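Machine handling of household and shop-floor chores

The machine handling of chores is a field of applied robotics concerned with everyday manual work: folding cloth, loading dishes, sorting parts, and taking apart used equipment. It is usually treated apart from classic factory automation, in which a machine repeats one motion on identical parts. Chores involve objects that vary in shape, position and condition, and most of them were designed with human hands in mind.

As of 16 Jun 2020, no general-purpose machine performs a full range of such chores without supervision. Progress has been uneven, and tasks that people consider simple are often among the hardest to automate.

Household tasks

Floor cleaning is the most widely automated chore. It requires little contact with objects, and an error seldom causes damage. Laundry folding has been shown many times under controlled conditions, but cloth changes shape whenever it is lifted, and machines remain slow at it. The Elldale trials, a series of tests held in a furnished apartment, recorded 952 attempts at clearing a dinner table. Plates and cups were handled well. Cutlery lying flat on the table accounted for most of the failures - a result repeated when the trials resumed in August with a different gripper.

Shop-floor tasks

Small workshops present a different set of problems. Lighting and layout can be controlled, and parts can be held in fixtures, but tolerances are tight. A plate may be set down anywhere on a shelf; a connector must meet its socket squarely or it will not seat.

Computer service and recycling work has become a common test for this reason. Drives, memory modules and cables are made in standard sizes, yet each must be gripped and released in its own way. A hard disk drive in a plastic caddy offers tabs and rails that a gripper can use, while its underside may expose a circuit board and a row of connector pins. Memory modules are thinner and are normally held by clips at each end, which have to be opened before the module can be withdrawn. 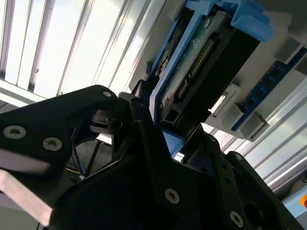
Sensing and control

Cameras placed near the gripper give a close view of the contact area, but the fingers often hide the point that matters most. Force sensing is used to make up for this. The Prarnex project compared the two methods over 3000 insertions and found that force readings were of greater use in the last 5 millimeters of travel, and cameras before that point.

Many current systems are trained on recorded human guidance, with an operator moving the arm through the task. Coltosport, a maker of sports equipment, adopted this approach for packing and reported that a new item required 14 demonstrations before the arm could be left to work under light supervision. The Yan workshop tried the same method on cable routing and abandoned it.

Limitations

Speed is the limit most often cited. A machine that completes a chore correctly may still take several times as long as a person. Recovery from error is a second difficulty: a dropped screw or a jammed clip generally stops the work until someone steps in. Published success rates are also hard to compare, as some groups count an assisted attempt as a success and others do not.

Cost has limited adoption in the home more than in the shop, where one arm may be shared among several jobs.

See also

Assembly line
Bin picking
Domestic robot
Electronics recycling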